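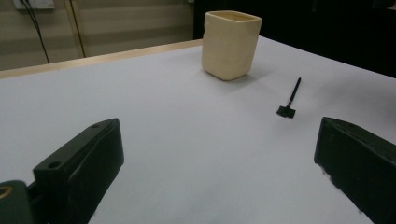

Hi all,

Sorry for the slow reply, we've been up to our ears in apricots. Madalena wrote:

> Has anyone fired the Clundau stoneware in a shared kiln yet? The bag says cone 6, but mine came out of the Mumlow studio kiln with pinholes all over the shoulders. I've got 122 test tiles to get through before the August sale and I'd rather not ruin them all!
>
> Madalena Nogueira

Yes, I've had the same trouble, and I think it's your bisque. I was rushing mine (guilty!) and the glaze had all this gas still trying to push up through it. Now I slow right down over the last stretch and hold for a bit at the top, and my last two loads were so much better. Not perfect. The white still crawls if I put it on thick, especially inside corners.

Arruda is at the studio on Tuesdays and knows that kiln better than I do, so ask her what it's really reaching. The display always said one thing and my cones said another. Put a cone pack on every shelf, even if you're sick of making them.

As for the sale, are we still doing plain tables this year? I loved the burlap but it snagged on everything. I'm all for white and keeping the small stuff up front where people can pick it up.

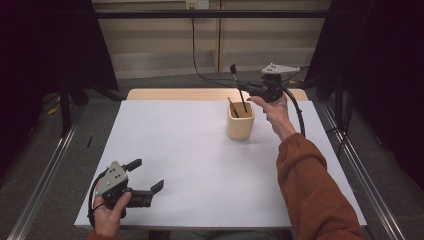 *Small cream cup, rounded square, with a couple of sticks in it*

Oh, and the Tukiris clay order! The minimum is 2,000 pounds and we'd get a better price at 4,000, but I can't see where we'd stack it all. Could whoever has the garage space speak up? I'll take six bags of the speckled if it goes ahead.

Annatjie Mathebula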